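Speaker notes: Rillance, a two-arm cell built in a shared workshop
Vundville open evening, December 31, 2025

Slide 1. Title. Leave it up until the room settles.

Slide 2. Frame. Aluminum extrusion, three walls. Square the bottom rectangle first, then tighten the uprights. Ours was 3 mm out on one diagonal and it cost an evening.

Slide 3. Arm mounting. Both bases share the front rail, each on its own plate. Mention that the plates slide, so the spacing must be measured again after any move. Current spacing, center to center: 592 mm.

Slide 4. Wiring. Separate supply per arm. Slack at the elbow joint matters more than slack at the base. Skip the connector story if past minute 11.

Slide 5. Wallpaper. Plain walls gave the wrist camera little to work with. Printed walls went up in March. Do not claim a number for the improvement; we did not measure it.

Slide 6. Task log. 191 runs so far with boards and small easels. Most failures are grasps on a leaning board, where the fingers close before the edge is between them.

Slide 7. Open items. Cable strain relief, a stiffer tabletop, shared parts list with the Tindomden group.

Slide 8. Leave on screen for questions. 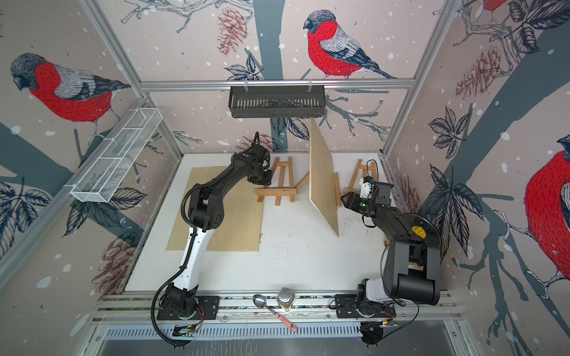

Likely question: Can the two arms be calibrated separately?
Each arm is zeroed by itself, then both touch the same point on the table to fix the offset between them.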